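Zaltham 手机整备间 双臂工位安全与作业检查表（附备注）
十月，早班，第 3 版
检查人：Azucena Aguirre
陪同：Dexter Villanueva
范围：Stilum 线双臂工位、旁边的人工复检台、上料车通道，以及交接班流程
结果栏写法：合格 / 待改 / 不合格 / 不适用。备注想写多长写多长，上次有同事问能不能只打勾，我的回答还是不能，备注才是下一班的人真正会读的东西！

先说几句再开始查。上一版检查表是从拧螺丝的老工位搬过来的，里面还在问“电批扭矩是否校准”，双臂工位根本没有电批。这一版我和 Dexter 从头写过，把跟人有关的部分加重了很多：谁站在哪里，谁能按启动，谁有权喊停，一天下来手腕和眼睛累不累。设备部分没有减，只是排得更顺，照着从外到里的路线走一圈就能查完，不用来回跑。

另外说一句，我很喜欢这个工位。我在整备间干的头几年，每天的工作就是拿起手机、摆正、放下，再拿起下一台，下班以后拿筷子都嫌累。现在摆正这一步交给两条机械臂，我们的人去看屏幕、看边框、看电池健康度，做的是要动脑子的活。所以检查表写得严一点，是希望它能长长久久地用下去。

一、工位外围

1.1 通道
要求：上料车通道畅通，地面黄线清楚，线内不堆纸箱。
结果：合格
备注：靠 Thakur 楼货梯那一侧以前总有人放空箱子，这次一个都没有，给早班鼓掌。黄线转角处磨得有点淡，还看得清，下次补漆时顺手带上。

1.2 急停按钮
要求：人工复检台和工位前各有一个，伸手就能按到，前面不挂东西，按下后两臂同时停。
结果：合格
备注：两个都试按了。复位以后程序停在原处等人确认，没有自己接着跑，这一点很重要，新同事请务必亲手试一遍。Dexter 的习惯是每班开工前先按一次急停再按启动，我建议大家都学，花不了多少时间，手却会记住按钮在哪儿。

1.3 复检台上的急停旁边
要求：周围一掌宽内无杂物。
结果：待改
备注：有一只水杯。已经拿走，但是我知道它明天还会回来，因为台子上确实没有别的地方放杯子。已申请在台侧加一个杯架。要求人家不放，总得给人家一个放的地方。

1.4 照明
要求：复检台照度足够看清屏幕细划痕，工位内光线均匀。
结果：合格
备注：复检台换了新灯以后好太多了！以前下午四点左右窗户那边的光斜着进来，划痕和反光分不清，夜班反而挑得比白班准。现在加了遮光帘，白天晚上一个样。

1.5 噪声
要求：站在复检台正常说话能听清。
结果：合格
备注：两臂动起来的声音不大，大家已经开始在台边聊天了。提醒一句，设备报警的提示音上次被人调低过，本次恢复原来的音量，并且把调音量的权限收回到班长。聊天可以，报警听不见不行。

二、人员与授权

2.1 操作授权
要求：能按启动的人名贴在工位侧面，名单与培训记录一致。
结果：合格
备注：名单和记录逐个对过。有两位同事刚从包装线转过来，培训做完了，名字也加上了。其中一位跟我讲，她原以为“会操作机器人”要懂编程，学完发现最要紧的是会看、会停、会把问题说清楚。我听了特别高兴，这句话我准备放进下次培训的开头。

2.2 伸手进工位的规定
要求：任何人把手伸进两臂活动范围之前，必须先停机，并把个人挂牌挂到启动开关上。
结果：待改
备注：规定大家都背得出来，执行上有一个漏洞。手机壳没放稳的时候，有人习惯等两臂都停在一边，赶快伸手扶一下。程序里的停顿和停机是两回事，两臂在等下一条指令的时候，看上去和停了一模一样。请各班长在班前会上把这一条单独讲，别夹在别的通知里念过去。
处理：Dexter 提议在复检台加一个“请求取件”按键，按下去以后两臂退回、停机、亮灯，人再挂牌伸手。我觉得非常好，这样守规矩的办法比抄近路还省事。已报 Breline，他们负责我们这边的控制程序，答应先在测试环境里做一版。

2.3 挂牌
要求：一人一牌，自己挂自己摘。
结果：合格
备注：抽查了早班全体，牌子都在身上。有人的牌子贴了贴纸，只要名字看得清就没问题，我觉得挺好看的。

2.4 着装
要求：袖口收紧，长发束起，不戴松动的首饰、挂绳。
结果：合格
备注：工牌挂绳已经全部换成夹扣式。旧挂绳请不要留在抽屉里，留着就会有人用。

2.5 单人作业
要求：工位运行时，复检台至少有一人在岗，离岗要交接。
结果：合格
备注：午饭时间的轮换表很清楚。之前大家担心“机器不休息，人也跟着不能休息”，这个担心我完全理解，所以写进了规定：没人接岗就停机，饭照吃，产量少一点没关系。这几周没有一次因为赶产量挤掉午饭，请继续保持。

三、机械臂与工位本体

3.1 底座与前横梁
要求：两臂底座固定牢靠，横梁上的螺栓无松动，用手扶底座轻推无晃动。
检查方法：停机、挂牌，从左到右依次检查，螺栓画线对齐才算过。
结果：合格
备注：画线笔快没墨了，已补。记得推的时候扶底座，不要拿臂身当把手，力气传到关节上，下次回零会报偏差，然后你要花半个上午去解释为什么。

3.2 线缆走向
要求：臂上线缆绑扎均匀，各关节处留有余量，两臂走到极限位置时不绷紧、不刮到爪子。
检查方法：慢速模式把每条臂走一遍极限位置，一人操作，一人在外面看线。
结果：合格
备注：这是我最喜欢查的一项，慢速走起来像在做早操。看线的人请盯住弯头和爪子上方的线环，那两个地方动得最多。扎带剪口要朝外侧，剪平，别留尖，我们已经有人换线时被划过手背。

3.3 前侧线槽与下方接线
要求：线槽内线缆入槽，下方接插件插到位，无裸露线芯。
结果：待改
备注：没有发现裸露线芯，接插件也都到位。写待改是因为下面那一段线只有维护的人看得懂，我希望两侧都贴上标签，写明去哪儿、管什么。半夜出问题的时候，值班的人应该能对着标签在电话里讲清楚，不必等到第二天。Dexter 已经认领。

3.4 夹爪
要求：爪尖无变形、无胶渍，开合顺畅；夹持手机侧边时不压屏幕、不碰镜头。
检查方法：用报废机做，不要用客户机。空夹、夹机、松开，各做一遍，再看机身侧边有无新痕。
结果：合格
备注：爪尖擦得很干净。强调一下“用报废机”这四个字。贴着红点的那一盒就是给这个检查准备的，用完请放回盒里，上次有一台混进了待检区，还被认认真真做了一遍外观评级，评级写得特别好，可惜是台开不了机的。

3.5 台面
要求：台面平整、干燥，无碎屑、无残胶、无遗留工具。
结果：待改
备注：平整没问题，工具也没有遗留，碎屑要加强。手机壳、保护膜进进出出，掉渣是正常的，但是小颗粒垫在屏幕下面就会变成划痕，木纹台面上白色的小屑反而容易看见，看见了就请停机擦掉。擦拭布放在复检台左手抽屉，用湿的那种，干布只会把它们赶到另一边去。
处理：清洁从“每班一次”改为“每车料换车时一次”，换车时本来就停机，顺手就做了，不额外占人。

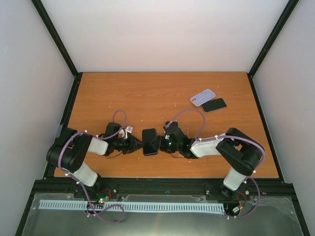 擦台面这件事我还想多说两句。改之前我问了两个班的意见，原本以为大家会嫌麻烦，结果夜班的同事说早就该这么改，因为划痕最后都要到人工复检台上去争论，到底是来的时候就有，还是我们这里弄的。换车就擦，争论少一半，大家心情也好。凡是这种能让下游少吵架的小改动，请尽管提给我，哪怕写在纸条上塞进抽屉都行。

3.6 摆放区
要求：手机与手机壳分开放置，间距足够夹爪进出；同一时间只对一台手机进行夹取。
结果：合格
备注：间距这一项靠眼睛看，新手容易放得太挤。放得挤的时候，夹爪去夹手机，顺带把旁边的壳推走，程序不会报警，但下一步找壳就会找错位置。Breline 的人来调试时教了我们一个土办法，放完以后用自己的手指比一下，两样东西之间手指放得下，夹爪多半就进得去。土是土，真的好用！

3.7 手机壳取放
要求：软壳、硬壳分车，磁吸壳单独装盒，不进双臂工位。
结果：合格
备注：软壳对两臂来说还是难，夹紧了会变形，夹松了会滑。目前软壳的成功率比硬壳差一截，我们没有隐瞒，日报上分开写。遇到特别软的，直接拿到人工台，手指捏一下就下来了，人手在这件事上还是厉害得多，请不要跟机器较劲，也不要替它不好意思。

3.8 状态指示
要求：运行、等待、故障三种状态的指示能分清，色弱的同事也能分清。
结果：待改
备注：这一条是新增的。指示灯只靠颜色区分，对部分同事不友好，我们班上就有人分不清，平时都是靠听声音判断。已请 Breline 在屏幕上同时显示文字，字要大，站在复检台能读。写检查表写了这么久居然没有早点想到，我有点惭愧，谢谢提出来的同事。

3.9 围挡
要求：后侧、左右两侧挡板完好，无开裂、无松动，表面干净。
结果：合格
备注：请不要在白色挡板内侧贴便签。我知道那里又白又平，特别想贴，但便签掉下来会落进取放区。便签请贴到复检台的软木板上，那块板我专门申请的，现在上面只有一张外卖菜单。

四、人工复检台

4.1 座椅与台高
要求：可坐可站，椅子升降正常，屏幕高度与视线齐平。
结果：合格
备注：三把椅子都试坐了。升降台用的人越来越多，站一会儿坐一会儿，大家说腰好多了。

4.2 手部负担
要求：每班记录手腕、拇指不适情况，自愿填写，不记名。
结果：合格
备注：这个结果我要大声说：早班本月的填写里，拇指不适比上线前少了很多。双臂工位开起来以后，翻面、摆正、推到定位线这几个动作都不用人反复做了。有同事在表上写“周末终于可以回去弹琴了”，我拿给 Dexter 看，他把这句话抄到了白板上。

4.3 眼部负担
要求：连续看屏不超过规定时长，到时提醒，提醒后必须离开台面。
结果：待改
备注：手轻松了，眼睛却更累了，这是新的问题，要老老实实写下来。以前拿手机、摆手机的时候，眼睛是在休息的，现在手机一台接一台摆好送过来，眼睛就一直在看。提醒响了以后，有人习惯说“看完这台再走”，然后又是下一台。
处理：提醒响起后，系统暂停送件，下一台不来，人自然就起来了。另外把复检和包装两个岗位改成半班对调，先试一个月，看大家喜不喜欢。不喜欢就再改回来，没有什么不能改的。

4.4 送件节奏
要求：节奏由复检台的人控制，可调慢，可暂停，不需要说明理由。
结果：合格
备注：“不需要说明理由”几个字是我坚持要加的。刚上线时节奏是固定的，人追着机器走，谁慢了谁紧张。现在台上有一个旋钮，想快就快，想慢就慢。有意思的是，放开以后大家调得并不慢，而且返检变少了。Dexter 查了本月记录，复检台经手 1,404 台，其中由人主动放慢节奏的时段占得不多，多半在午饭后，这太正常了，我自己午饭后也慢。

4.5 误判处理
要求：两臂夹取失败、识别错误的件，由复检台人员登记原因，可选择“原因不明”。
结果：合格
备注：本月登记 221 条，比我预期的详细太多了。有人画了小图，有人写“这台壳的边比别的高一圈”。请继续这样写！Breline 的工程师来的时候就坐在那里一条一条看，他们说比从程序日志里猜原因快得多。“原因不明”也请放心选，乱猜一个原因填上去，反而会让后面的人走弯路。

4.6 绩效口径
要求：机器停机、失败、待料时间不计入个人绩效。
结果：合格
备注：人事那边已经书面确认，文件复印件夹在本表最后。如果哪天你发现工资单上有停机扣减，请直接来找我，不用先问别人。

五、上料与下料

5.1 上料车
要求：料盒放平，手机屏幕朝上，盒内不叠放。
结果：合格
备注：本次抽查的那一车有 559 台待处理，料盒摆放整齐。叠放在以前是默许的，人工取的时候多摞一层没有关系，换成双臂以后就不行了，改习惯需要一点时间，大家已经改得很快。

5.2 电池异常件
要求：鼓包、发热、有异味的手机，上料前由人挑出，放入防火盒，严禁进入双臂工位。
结果：合格
备注：全表最重要的一条，请读两遍。夹爪感觉不到鼓包，也闻不到味道，判断完全靠人。挑件的同事请不要赶时间，宁可误挑。误挑一台正常机，我们只损失一点点工夫，没有人会说你。本月挑出来的件都做了登记，防火盒的盖子能正常盖严，旁边的沙桶是满的。

5.3 防火盒位置
要求：离上料车三步以内，旁边不放纸箱和酒精。
结果：待改
备注：酒精瓶离得太近，当场挪走。擦拭用的酒精统一放到 Thakur 楼那侧的柜子里，台面上只留小瓶。

5.4 搬运重量
要求：满盒单人可搬，超过时使用推车。
结果：合格
备注：新推车到了，轮子很顺，大家抢着用。旧推车那只会往左偏的前轮终于可以退休了。

5.5 个人数据
要求：待处理手机屏幕亮起时，不查看、不拍照、不讨论内容。
结果：合格
备注：工位内的手机如果自己亮屏，请当作没看见，等它熄灭。这一条放在安全检查里，是因为我们认为客户的隐私也是安全。

六、应急演练

6.1 夹手演练
要求：每班每月一次。一人扮演被夹人员，一人按急停，一人呼叫，急救箱在规定时间内送到。
结果：合格
备注：早上七点半做的，用的是空夹克袖子，没有人真的伸手，请各班照做。按急停的反应非常快，呼叫的人却愣了一下，不知道该先打内线还是先喊班长。答案是先喊，声音最快，喊完再打。已写到电话旁边的卡片上。

6.2 断电演练
要求：断电后两臂保持或缓慢下落，人员不得伸手去托。
结果：合格
备注：看到机械臂往下沉，人的本能是去托一把，尤其是下面还有一台手机的时候。请忍住。手机可以赔，手不可以。演练时 Dexter 特意放了报废机在下面，让大家体会一下眼睁睁看着不动手的感觉，笑声很多，效果很好。

6.3 恢复流程
要求：来电后由授权人员确认区域内无人、无遗留物，再回零，再慢速走一遍，最后恢复正常速度。
结果：待改
备注：顺序没错，但确认“无遗留物”的时候只看了台面，没有低头看横梁下面。工具掉到那下面很难发现。恢复卡片上加一行：蹲下看一眼。

七、和同事谈下来的记录

检查表本来没有这一节，我坚持每次都留。设备好不好，站在旁边的人最清楚。以下是原话的大意，经本人同意，不写名字。

早班，复检：以前觉得机器来了我就要走，现在我是教新人看边框的人。希望把“教”也算进工时。
答复：同意，而且早该算。下月起带新人的时段单独登记。

早班，上料：料盒换新以后手指不会被盒边刮了。能不能给左撇子也准备一套反向的摆放图？
答复：能！图已经在画了，画好请你先试。

夜班，复检：夜里出故障，电话那头说的词我听不懂，比如“回零”“限位”。
答复：做一张词汇对照卡，用我们自己的话写。回零就是“两条臂都回家站好”，限位就是“再往前就到头了”。谁有更好的说法请告诉我。

夜班，包装：想学慢速操作，不知道包装岗能不能报名。
答复：能报名，所有岗位都能报。下一期培训先排夜班，时间放在上班时间里，不占休息。

维护：两臂工位的备件架和老设备的混在一起，找扎带要翻半天。
答复：分架，本周做。扎带多备两包，粗细各一。

早班，复检：有时候站在那里看两条臂把手机摆正，会看入神，忘了手头的活。
答复：我也会。请看入神的时候站在黄线外面。

八、待改事项汇总

1.3 复检台加杯架。负责：Azucena。状态：已申请。
2.2 班前会单独讲“停顿和停机是两回事”；“请求取件”按键。负责：各班长、Dexter。状态：前者立即执行，后者等 Breline 测试版。
3.3 两侧接线贴标签。负责：Dexter。状态：标签纸已领。
3.5 换车时清洁台面。负责：各班长。状态：已执行，下次复查。
3.8 屏幕增加大字状态显示。负责：Breline，由 Dexter 跟进。状态：已提交。
4.3 提醒响起后暂停送件；复检与包装半班对调。负责：Azucena。状态：试行中。
5.3 酒精移位。负责：上料岗。状态：已完成，下次复查是否又回来了。
6.3 恢复卡片加一行。负责：Dexter。状态：已完成。

有一件事没有编号，先记着：Stilum 线计划在隔壁再装一个双臂工位，位置还没有定。请在定位置之前让复检台的同事去站一站，看看光从哪边来，走到饮水机要绕多远，转身会不会碰到料车。图纸上看不出这些。上次我们是装完了才去站的，结果复检台整个挪了一遍，地上到现在还有两个旧螺丝孔。

检查人签字：Azucena Aguirre
陪同签字：Dexter Villanueva
附件：授权名单、绩效口径书面确认复印件、夹手演练记录、防火盒登记页
本表原件放在复检台右手抽屉，复印件贴软木板。外卖菜单可以留着，往旁边挪一点就行。

补记（下午）：杯架到了，比水杯小一号。已换大号的。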